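Can a Robot Tidy Your Room Yet?

Short answer: no. Put your socks away.

Long answer: sort of, a bit, on a good day, if the socks are the right kind of socks. The long answer is more interesting, so let's have that one.

Robots that already do chores

You may have one at home. A dishwasher is a machine that does a chore, and so is a washing machine. We don't usually call them robots, and they don't seem to mind. They are very good at one job, as long as a person does all the awkward parts. Somebody has to scrape the plates, load the plates and then argue about whose turn it is to unload the plates.

Then there are the round vacuum cleaners that trundle about the floor. Those really are robots. They have sensors, which are parts that notice things, and they can steer round a table leg without being told. They can also swallow a shoelace and sit in the hall beeping until they are rescued.

What none of these machines has is a hand. And once you start looking at chores, you notice that nearly all of them need one.

Why tidying is so hard

Think about clearing the table after breakfast. You probably don't think about it much, which is rather the point. You pick up a cup, a spoon and a bit of rubbish, and you put each one where it goes. The whole business takes you 90 seconds, or longer if you are hoping somebody else will do it.

A robot has to work through jobs you finished learning when you were two.

First it has to find things. A camera gives the robot a picture, but a picture is only a big grid of coloured dots. The robot must work out which dots are cup and which dots are table. Clear plastic is a real pest, because you can see straight through it to whatever is behind. Shiny things are nearly as bad, as the light slides about on them when the camera moves.

Next it has to decide how to hold them. You have more than two thousand tiny touch sensors in your fingertips... in fact you have more than 2000 in each one, and they tell you at once if something is slipping. Many robots have two stiff fingers that open and shut like a pair of kitchen tongs. Try picking up a playing card from a table with tongs and you will soon feel sorry for them.

Then it has to squeeze. Squeeze a mug too gently and it drops. Squeeze a plastic tub too hard and it folds up. You get this right without trying, unless the thing you are squeezing is a carton of juice with the straw already in.

Last of all, it has to know where everything lives. Cups go in the cupboard unless they are dirty. Packets go in the bin unless they are full. A piece of paper might be rubbish or it might be your homework, and a robot that mixes those two up will be blamed for years.

Learning by copying

So how do you teach a robot to clear a table? Writing out every step is hopeless. You would need one set of steps for a cup with its handle on the left, another for a cup with its handle on the right, and another for a cup lying on its side under a newspaper.

One way round this is to let the robot copy. A person steers the arm through the job, again and again, while a computer records what the cameras see and how the arm moves. The computer then looks for patterns. It's a bit like learning to tie your laces by having someone guide your hands, except that you didn't need hundreds of goes. (If you did, we won't tell.)

Imagine a robot called Brelik, whose job is to clear up the tea things. On Thursday morning Brelik moves a mug to a tray 10 times in a row without a wobble. Everyone is delighted. After lunch the sun has moved, the mug has a shadow on the other side, and Brelik reaches very confidently for the shadow.

That is the sort of mistake that makes engineers put their heads on their desks. It's also useful, as it shows what the robot hadn't learned. Tomorrow it gets to practise with shadows.

A table from the robot's side

Some robots carry a camera on the wrist, close to the fingers. It means the robot can see what it is about to grab, though its own fingers take up a good deal of the view. It would be like having an eye on the back of your thumb.

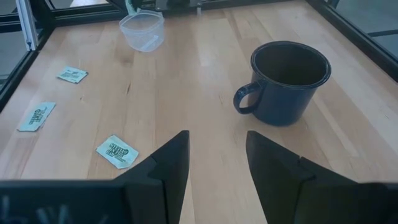
A robot's-eye view of a table. The two black shapes at the front are its fingers. Which would you pick up first: the mug, the clear tub or one of the flat packets?

If you said the mug, you think like a robot. It is upright and solid, and it has a rim and a handle to aim for. The tub is see-through and further away. The packets are the mean ones. A small paper sachet lying flat gives two stiff fingers almost nothing to get hold of, and all three of these are turned at different angles, so the wrist would have to twist a different way for each.

You would slide a packet to the edge of the table and pinch it as it came off. Robots can be taught that trick too, but first somebody has to notice that they do it themselves.

What about shops?

Shops and warehouses are a little easier, as people there can arrange things to suit the machine. Boxes can be made the same size. Shelves can have labels that a robot can read. No one leaves half a sandwich on top, or not often.

Even so, robots in these places are happiest with the dull, regular jobs, such as carrying heavy boxes from one end of a building to the other. Picking one soft bag of rice out of a heap of other soft bags is much trickier. People still do a lot of that, and they can do it while talking about football.

So when will I get one?

It's hard to say. Robots have folded towels, wiped worktops and loaded dishwashers. They often do it slowly, with a person standing nearby in case of disaster. Doing a chore once for a film is a long way from doing it every day in a house with a dog in it.

Try it yourself

You will need a pair of kitchen tongs, a plastic cup, a spoon, an empty tub and a small paper packet or an old bus ticket.

Put everything on a table. Hold the tongs in one hand and keep the other behind your back. Now move each thing into a washing-up bowl. Which took the longest?

Next, close one eye and do it again. Then ask a friend to move things about while you look away, and have another go.

When you have finished, put everything back where it came from. You may use both hands for this part.

Words to know

Sensor: a part that notices something, such as light, touch or distance.
Gripper: the part of a robot that holds things. Some have two fingers, some have more, and some use suction.
Engineer: a person who designs, builds and mends machines, and who would also like the robot to find their socks.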